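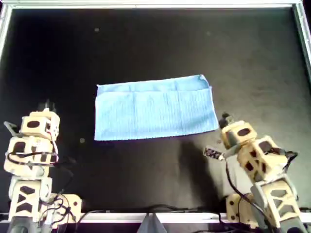

Sattelzeug und Pferdedecken im Haushalt pflegen

Lederzeug und Decken aus dem Rennstall sind höher belastet als das übliche Freizeitzubehör. Schweiß, Sand und Regen wirken in kurzen Abständen ein, und die Trocknungszeiten zwischen zwei Einsätzen sind knapp. Die folgenden Hinweise gelten für Trensen, Sattelgurte, leichte Rennsättel und gefütterte Decken. Für Zubehör aus Kunststoff gelten die Angaben des Herstellers.

Leder reinigen

Schnallen öffnen, alle Teile auseinandernehmen. Wer die Trense nur im zusammengebauten Zustand abwischt, lässt den Schweiß genau dort sitzen, wo das Leder am stärksten geknickt wird. Gebisse und Metallteile getrennt in warmem Wasser ohne Zusatz reinigen und abtrocknen.

Für das Leder genügt ein gut ausgewrungenes Tuch. Das Tuch in lauwarmes Wasser tauchen, auswringen, über die Sattelseife führen und in kleinen Kreisen arbeiten. Schaum ist ein Zeichen für zu viel Wasser. Seifenreste mit einem zweiten feuchten Tuch abnehmen, in Schnallenlöchern mit einem Holzstäbchen. Anschließend bei Raumtemperatur trocknen lassen, mit Abstand zu Heizkörper und Sonne. Heizlüfter sind ungeeignet, die Narbenschicht wird spröde und reißt später an den Umlenkstellen.

Fetten

Fett wird auf das noch leicht klamme Leder aufgetragen, zuerst auf die Fleischseite, dann sparsam auf die Narbenseite. Nach 2 Stunden den Überschuss abnehmen. Öl ist nur für stark ausgetrocknete Stücke sinnvoll und gehört nicht an Steigbügelriemen, die sich sonst dehnen. Riemen nach dem Fetten paarweise vergleichen und links und rechts tauschen - beim Aufsteigen wird fast immer dieselbe Seite belastet.

Nähte kontrollieren

Vor jedem Wegräumen die Nähte an Gurtstrippen und Zügelenden mit dem Daumen gegen die Stichrichtung drücken. Hebt sich der Faden, wird das Teil nicht mehr verwendet, bis der Sattler es nachgenäht hat. Eigenreparaturen mit Haushaltsgarn halten der Zugbelastung nicht stand. Dasselbe gilt für Löcher, die mit dem Nagel nachgeschlagen wurden. Eine Revolverlochzange ist das richtige Werkzeug, der neue Lochdurchmesser muss dem vorhandenen entsprechen. 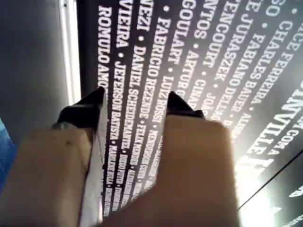 Decken waschen

Grobe Verschmutzung trocken ausbürsten, Haare mit einem Gummistriegel abziehen. Schnallen und Karabiner in eine alte Socke stecken und zubinden, damit die Trommel nicht verkratzt. Gefütterte Decken passen selten in eine normale Haushaltsmaschine. Lässt sich die trockene Decke nur mit Druck einfüllen, ist die Trommel zu klein.

Wollwaschmittel ohne Weichspüler verwenden, 30 Grad, niedrige Schleuderdrehzahl. Weichspüler setzt bei wasserdichten Oberstoffen die Imprägnierung herab. Nachimprägniert wird erst nach vollständiger Trocknung, bei Außendecken mit einer Wassersäule von 2000 mm in der Regel einmal pro Saison, am besten schon im September.

Abschwitzdecken aus Fleece vertragen 40 Grad und trocknen über zwei parallelen Leinen deutlich schneller als über einer. Der Klettverschluss bleibt beim Waschen geschlossen.

Lagern

Leder hängt an breiten, runden Haltern. Schmale Haken hinterlassen im Genickstück eine Knickfalte, die sich nicht mehr ausarbeiten lässt. Im Keller ist die Luftfeuchte der kritische Wert, dauerhaft über 65 Prozent bildet sich Schimmel auch auf gut gepflegtem Material. Vorhandenen Schimmel im Freien trocken abbürsten, die Bürste danach auswaschen und nicht mehr für sauberes Leder benutzen.

Sommerdecken und Winterdecken getrennt in Baumwollsäcken aufbewahren. Plastiksäcke halten Restfeuchte zurück. Ein Anhänger mit Deckengröße und Monat der letzten Imprägnierung erspart das Auspacken.

Text: Ilona Szalai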